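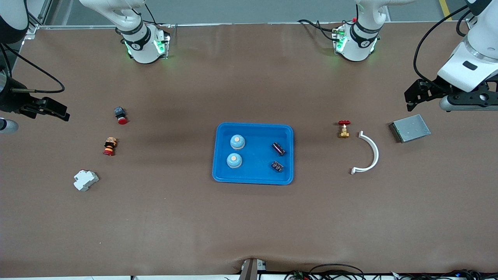
Can I get my deposit back on a craft fair table?

Hi all, hoping someone's been through this. I booked a pitch at the Skescombe spring market back in April and paid £70 up front for it. Now they've moved the whole thing to Flarkbridge, a good hour away, and I don't drive. I've emailed twice and got a very cheery reply saying my pitch has been "carried over". I don't want it carried over! Do I have any right to a refund, or have I just lost it?

Posted by beadybits

Have a look at your booking form first. Mine from Whitlock last year had a line saying they could change the date but it said nothing about the venue, so I wrote back quoting it and had my money 5 days later. If yours doesn't mention moving, I'd say you booked a table in Skescombe and they're not giving you one. Put it in writing, give them a date to pay by, and keep it polite – you may want a pitch from them again. If you paid by debit card, ring your bank as well and ask for chargeback. They do have time limits so don't sit on it.

Posted by Bunisora

Same thing happened to my sister, she just sold her pitch on to someone else in the end. Not sure if you're allowed though. Good luck x

Posted by teacosy2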